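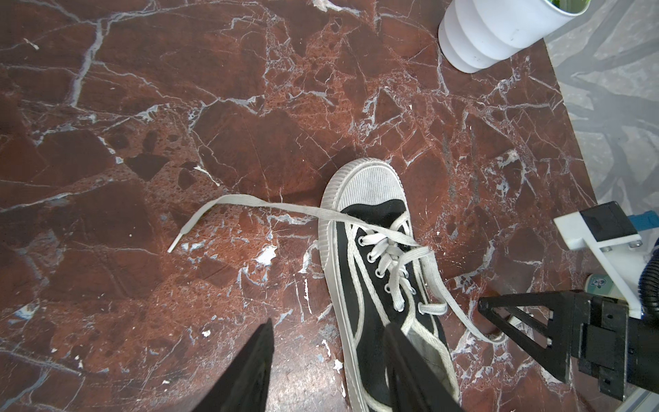 Corinne Hathersage
Second-year student, Footwear Materials and Testing

Search this site Go Advanced search

Lace Retention in a Flat-Laced Canvas Sneaker: Vodix Project Report

1. Purpose

The Vodix project asked each student to choose one fastening, describe how it works, and measure one property that a wearer would notice. I chose the shoelace. The property measured was retention, meaning how long a tied lace holds its length on both sides of the knot under a repeated pull.

Most of the background reading in the course treats the knot and the lacing as separate problems. In use they are not separate. The crossings over the tongue carry part of the load before it gets to the knot, and the amount they carry depends on the width of the lace, the finish of the eyelets and how evenly the lace was drawn up. For this reason the work was done on a complete shoe and not on a lace clamped between two pins.

2. Specimen

The specimen is a black canvas sneaker with a white rubber toe cap, a white sole and white piping along the upper. The lace is white and flat, with plastic aglets, and it runs through metal eyelets in a crisscross pattern. One shoe was used throughout. The other shoe of the pair was kept in its box as a reference for color and stiffness, and it was not tested.

The lace measured 1,209 mm from aglet tip to aglet tip when laid straight with no tension. Replacement laces of the same type came from Orkero and were cut from one reel. A new lace was fitted for each series. The used laces were kept in paper envelopes marked with the series letter.

Flat lace was preferred to round for two reasons. It lies against the tongue with a wider contact area, and any twist in it can be seen without instruments. A twist matters here. Where a flat lace turns over between eyelets, it bears on its edge, and the friction at that crossing is lower and less repeatable. In the early trials this was the largest source of scatter.

3. Preparation

The shoe was placed on a flat polished stone surface with the laces open. Both ends were pulled out to their full length and checked for twist, fraying and damage to the aglets. The lace was then centered, so that the two free ends were equal to within 2 mm, and drawn up one crossing at a time starting at the toe.
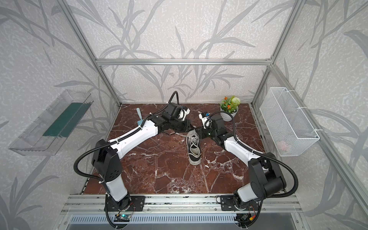 Drawing up from the toe takes longer than pulling on both ends at once, but the tension comes out more even. When both ends are simply pulled, the top crossings close first and lock, and the crossings near the toe stay slack. The slack then works its way up during loading. A knot that has not slipped at all can appear to have failed, and one series had to be thrown out for this reason before the routine was changed.

The tongue was centered before the last crossing was closed. No insole or foot form was used in the first two series. From the third series on, the shoe was filled with a foam last from the Rangel workshop, trimmed at the heel to clear the collar.

4. Knots

Three knots were compared. The first was a single overhand knot with no bow, included as a lower bound. The second was the usual bow with the loops lying across the shoe. The third was the same bow started with the opposite half-hitch, which makes the loops turn and lie along the shoe – commonly called a granny knot.

The overhand stage deserves more attention than it usually gets. If it is left loose while the loops are formed, the crossings relax again and the tension set during preparation is lost. A loose first knot also hides the direction of the half-hitch, and that direction decides which of the two bows will result. I now pull the first knot down flat, check it, and only then form the loops.
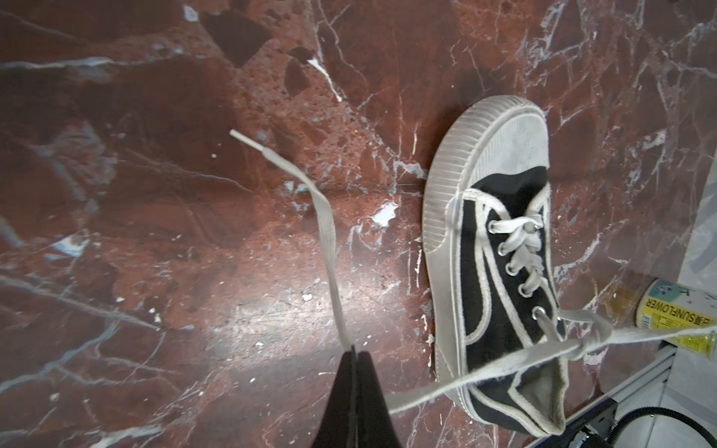
Figure 1. Laces gathered in a loose knot toward the lower end of the lacing. Flat white lace, silver metal eyelets.

Free end length was recorded on both sides before each run. The ends tend to come out unequal even after careful centering, as the bow consumes more lace on the loop side. The difference was noted and left uncorrected. Correcting it would have meant pulling lace back through a finished knot.

5. Loading

The loading rig in the Elel building pulls the two sides of the collar apart and releases them at a fixed rate. Each run was set to 2,000 cycles. The run was ended early if the knot opened fully. Slip was read from ink marks placed on the lace where it left the knot.

The overhand knot alone opened early in every run and gave no useful curve. The granny bow slipped steadily, with most of the loss in the first part of the run, and did not complete any series. The usual bow was the only knot to last well: in the third series it opened at 1,910 cycles, and in the fourth and fifth it was still closed when the rig stopped, with measurable slip on the loop side.

These results agree in direction with what is commonly said about the two bows. They should not be read as a service life. The rig does not reproduce heel strike or the swing of the free ends, and both of these are thought to loosen a bow in walking.

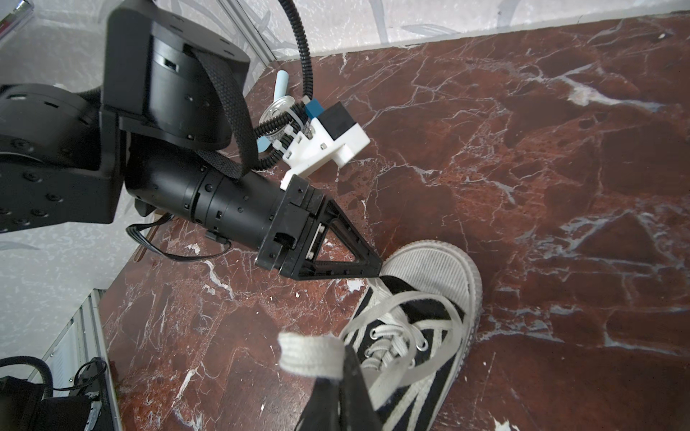
Last changed: 13 August 2025

6. Sources of error

Ink marks spread slightly into the weave and became harder to read as a run went on. A stitched marker thread was tried on one lace. It snagged at the knot and was removed.

Eyelet wear was not tracked. The metal looked unchanged to the naked eye at the end of the work, but no surface measurement was made.

The canvas softened at the collar during the first two series, before the foam last was in use. Values from those series are therefore listed in the appendix only and are not included in the comparison above.

7. Further work

A round lace should be run through the same shoe with the same routine. A second useful test would be a waxed flat lace, with the slip read at the crossings as well as at the knot. The rig is booked again for January, and the remaining lace from the Orkero reel has been set aside for it.

This site uses cookies to remember your settings. By continuing to browse you accept their use. OK Read more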